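Robots at Home and at Work - Course Handouts

HANDOUT 2: CAN A MACHINE DO THE CHORES YET?

Course notes by Sandamali Liyanage. Read before the May session. Bring the chore sheet with your own answers filled in.

1. The question

People have been promised a household robot for a long time. Most homes have a dishwasher and a washing machine, and plenty have a vacuum that drives itself. All of these are machines doing chores. What they leave over is the part in between: getting the plates from the table to the rack, finding the other sock, moving the chair so the vacuum can get under it.

For this course, "doing a chore" means finishing it from the state a person would normally find it in. A machine that folds a shirt after someone has laid it flat has done half the chore. That half may still be worth paying for. Keep the two claims apart when you read a news story or a sales page.

2. Why the shop floor came first

A factory can be arranged to suit the machine. Parts arrive facing the same way, the lights stay on, and the arm stands inside a fence. Under those conditions a robot can repeat one motion all day and do it well.

Kitchens are arranged to suit whoever lives there. The mug is on the left in the morning and on the floor by evening. The drawer sticks. Somebody walks through.

Small workshops sit between the two. At Wurko, where we go for the site visit, staff sort returned fittings by hand into tubs. The fittings come in mixed and oily, some of them bent. A sorting arm was tried on one bench and did well with clean parts of one size. It was moved to a bench where that was all it had to handle, and the mixed returns are still sorted by hand.

3. Pick and place, broken down

Nearly every tidying job contains the same short task: pick a thing up and put it somewhere else. For a person this takes a second or two and no thought. Written out for a machine it has these stages.

Find the object. The camera has to separate it from the table, from its shadow and from whatever else is there. Strong color against a plain surface makes this easy. Clear plastic on a glass shelf makes it hard.

Decide where to hold it. A cube has flat, parallel sides, which suits a two-finger gripper. A bunch of keys has no obvious place to hold.

Get there. The arm must reach the object without hitting the bin, the table or itself.

Close. Too little force and the object slips. Too much and a soft thing is crushed or a hard thing shoots out sideways.

Check. Did it come up? A person knows from the feel. Many robots have to look again, or measure how far the fingers closed.

Carry and release. Letting go sounds simple. A light object can cling to a finger, and a tall one can tip over on landing.

A failure at any stage is a failure of the whole chore unless the machine notices and tries again. When you watch a demonstration, watch for the second try. A robot that misses, looks and goes back is further along than one that has been filmed on its best run.

4. How to read a success rate

Suppose a report says a robot picked up a block in 458 trials and dropped it in 11 of them. That works out to a little under 98 percent, and it sounds finished. Now put it in a house. A playroom floor with 25 toys on it needs 25 good picks in a row. At that rate, and with no retries, the robot gets through the whole floor without a drop a little more than half the time.

Ask these when you see a number:

- Was the object the same one every time?
- Did a person reset the table between trials?
- Was the object in a new place each time, or one of a few marked spots?
- Who decided what counted as a success?
- How long did one pick take?

The last one is often missing. A slow robot may still be useful if it can work while people sleep - but then it must also be quiet, and safe with no one watching.

5. Where things stand, chore by chore

Vacuuming open floor: done by machines now, if someone picks up the cables first.

Washing dishes: done, apart from the loading and unloading. Arms can load a rack in a lab with plates they have met before. Mixed dishes with food on them are still hard.

Folding laundry: shown many times, usually slowly and with a limited set of garments. Fitted sheets remain a good test for people too.

Clearing toys or parts into a bin: possible with firm objects on a clear surface. It gets worse as the pile gets deeper, with things resting on each other and hiding each other.

Wiping a table: the motion is easy. Knowing when the table is clean is harder, and so is wiping under things.

Making a bed, cleaning a bathroom: not yet, in any ordinary home.

6. For class

Choose one chore from your own week. Write down each stage as in section 3, with the thing most likely to go wrong at each. Then change the room, leaving the robot alone: what could you move, mark, light or buy so that the chore becomes easier for a machine? One page is enough. Groups that did this last term with the Goodall reading found the second half took longer, so start there if you are short of time.

We will compare answers against the simplest version of the job, one block and one bin, and then make it harder a step at a time - a second block, a towel under it, the lights turned down.

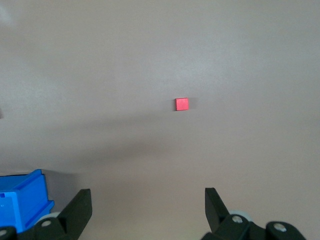 Nomvula Mokgethi: I would put the towel step last. My group tried this exercise at home with a sponge in place of a block, and cloth changed everything. The lighting hardly mattered to us, but once the thing could sink into something soft we had to rewrite three of the stages. I'd also like a line in section 4 about who picks up the dropped ones.

Filed under: Course Handouts, Robots, Housework

Related handouts
Handout 1: What Counts as a Robot?
Handout 3: Hands, Grippers and Suction Cups
Site Visit Notes: Wurko
Reading List: Goodall and After

Contact the course office | Copyright Rastelari Open Courses | Back to top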